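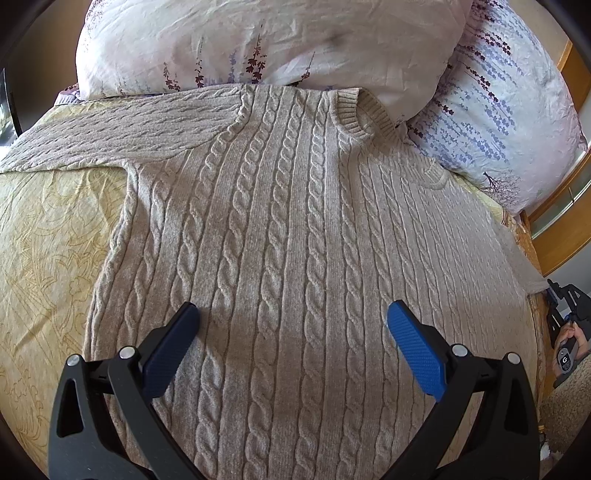
Gripper pad comparison (Zerkik hand-held)

The Zerkik is a two-finger hand-held gripper made by Dumora, used for trying out finger pads and camera positions before anything goes on an arm. Black plastic links, pivot pins, swappable pads. Held by a person, one unit or two. Most of the written-up results come from the Kano cloth trials, which began in May.

Background

Earlier unit (the Gudeta) had smooth pads and a narrower opening. Fine on boxes and cups, poor on cloth. Thin fabric slid out, thick fabric bunched up between the fingers. Dumora kept the linkage and changed the pads. First notes on the new pads dated 04/02/2023.

Pads

Two textures in general use. Diamond grip, raised, quite grippy on knitwear. Fine rib, softer, leaves less of a mark. Pads can be mixed on one gripper and often are, which makes the logs harder to read. Colour is no guide to hardness, a point missed in the first set of trials and later corected.

Cloth trials

Garments laid out flat on a bed, then picked up, folded or turned over. The cable-knit sweater is one of the harder items. Twisted cables run the full length of the body and a pad can close on one ridge alone, giving a lift that looks good and then twists. Closing across two ridges is better. Ribbed neckline easier than the body. Patterned bedding is left in place, floral pillows included, as plain backgrounds gave the cameras too easy a time.

Total of 3,825 grasps logged, 333 of them on knitwear. Slips on knitwear: 139 with the Gudeta pads, 40 with the diamond ones, same garments and same number of tries for each.

Camera

Wide round view, mounted on the tool looking out over the fingers. Both pads stay in sight when open. Dark corners are normal for this lens and are masked out later. A narrower lens was tried and dropped, lost the sleeves on anything bigger than a child's jumper.

Two-unit use

Second gripper needed for sleeves and for folding in half. Both units log to the same controller, clocks set at the start of each run. Drift was a problem on long runs untill the controller update.

Known problems

Pivot pins work loose. Diamond pads pick up fluff and need wiping. No force reading on the current version, so grip strength is down to whoever is holding it.

See also

Gudeta gripper
Kano cloth trials
Parallel-jaw grippers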